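Orkatgate 4 review: a planner that finally explains itself
24 November 2018

Orkatgate is a motion planning package for single-arm manipulators. I have used it since August, first the trial and then the paid seat, mostly on simulated kitchen tasks. Before that I was on Kirna, so some of this is a comparison.

Installation took 30 minutes on a clean machine. Robot models load without editing, and the joint limits came across correctly, which Kirna never managed for me. The manual is thin on collision settings. Expect to read the header files.
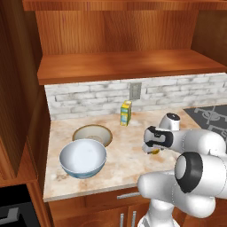 Planning speed is fine and I won't dwell on it. The useful part is the failure report. When a query fails, Orkatgate names the pair of bodies that blocked it and the waypoint where they met. With the gripper holding something small just above the marble, next to the white bowl, most planners I've tried give up with a bare "no path." Orkatgate told me the held object was being checked against the bowl with too much padding. I cut the padding on the bowl alone, left it as it was for the carton and the shelf, and the next query went through.

Attached objects are handled well in general. You attach, plan and detach in one call, and the collision shape follows the hand. Thin shapes are the weak spot. Bowls get wrapped as solid lumps unless you split the mesh yourself – the Flaten plugin does this, but it costs extra and crashed on 7 of my meshes.

The viewer is slow with textures on. The log format changed between point releases and broke my Boiko scripts.

Support answered in a day, both times I wrote.

I'd buy it again for cluttered counters and shelves. For open bin picking, Kirna is cheaper and does the job.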